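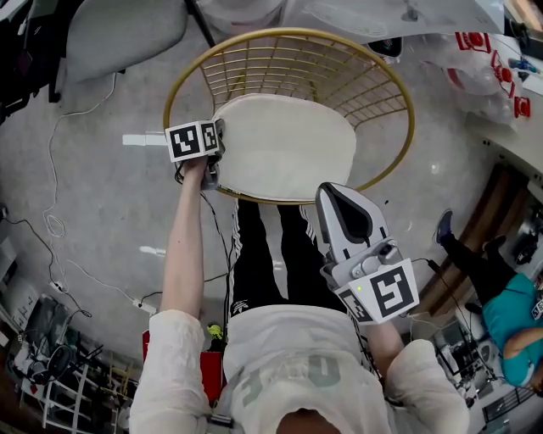
Stekside 생활공간팀

분류: 자료 안내 > 가구 · 정리정돈
4월 · 작성: 생활공간팀 자료 담당
공유 6 · 댓글 2

Cenley 의자와 방석 정리 기록, README

개요

Cenley는 휴게 공간에서 의자 방석을 놓고, 방향을 맞추고, 다시 치우는 일을 모은 기록입니다. 전체 항목은 약 2000건입니다. 항목 하나는 방석 한 개를 다루는 작업 한 번에 해당합니다. 작업을 중간에 그만둔 279건도 지우지 않고 별도의 폴더에 두었습니다.

대상 가구

중심이 되는 가구는 금색 금속 와이어로 된 둥근 의자이고, 그 위에 크림색 방석을 놓습니다. 주변에는 흰색 원형 테이블과 좌판에 흰색 천을 씌운 의자가 있습니다. 바닥은 밝은 회색의 콘크리트입니다. 이 와이어 의자는 방석이 조금만 비뚤어져도 틀과 방석 사이의 틈이 한쪽만 넓어지므로, 위치를 판단하기에 편리했습니다. 반대로 좌판에 천을 씌운 의자는 기준으로 삼을 선이 적어서 기록자마다 판단이 조금 달랐습니다.

항목의 이름

place: 방석을 좌판에 올려놓음
align: 앞쪽 가장자리를 잡고 방향을 맞춤
flip: 방석을 뒤집음
clear: 방석을 의자에서 내려 옆에 둠

처음에는 align과 place를 하나로 합쳐서 적었습니다. 나중에 나누었기 때문에 초기의 항목에는 두 이름이 함께 들어 있는 경우가 있습니다. 이때는 마지막에 적힌 이름을 사용해 주십시오.

정리 상태의 기준

방석의 중심이 좌판의 중심에서 손가락 2개 폭 안에 있으면 "맞음"으로 적습니다. 방석이 틀 위로 올라가 있거나 한쪽이 접혀 있으면 "다시"로 적습니다. 방석의 부푼 정도는 기준에 넣지 않았습니다. 오래 앉은 방석은 가운데가 낮아지는데, 이것을 정리의 문제로 보아야 하는지 팀 안에서 아직 의견이 같지 않습니다.
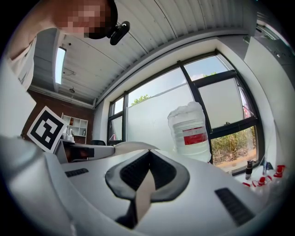
조명 조건은 한 가지로 통일하였습니다. 흰색 골판 천장에 달린 형광등을 켜고 기록하는 것이 원칙이며, 오후 4시 이후의 항목에는 late 표시가 있습니다. 크림색 방석은 빛에 따라 회색에 가깝게 보일 수 있으므로, 색 이름은 메모가 아닌 물품 목록의 것을 따라 주십시오.

주변 물건

테이블 위의 물건, 비닐봉지, 바닥의 흰색 전선과 멀티탭은 작업의 대상이 아닙니다. 이 물건들의 위치는 항목마다 같다고 생각하지 마십시오. 전선이 의자 다리에 닿은 경우에만 메모 칸에 cable이라고 적었습니다.

파일

items.csv: 물품 목록 (색, 모양, 재질을 아는 경우에는 재질)
records.csv: 전체 항목
stopped/: 그만둔 항목
notes.txt: 기록자의 메모, 맞춤법은 고치지 않음

알려진 문제

물품 목록에서 "둥근 의자"와 "원형 의자"는 같은 의자입니다. Flidico 형식으로 변환하면 메모 칸의 줄바꿈이 사라집니다. Esteban 목록과 함께 쓰실 때에는 물품 번호가 겹치는지 먼저 확인해 주십시오. 잘못 적힌 항목을 발견하시면 항목 번호와 함께 댓글로 알려 주시기 바랍니다.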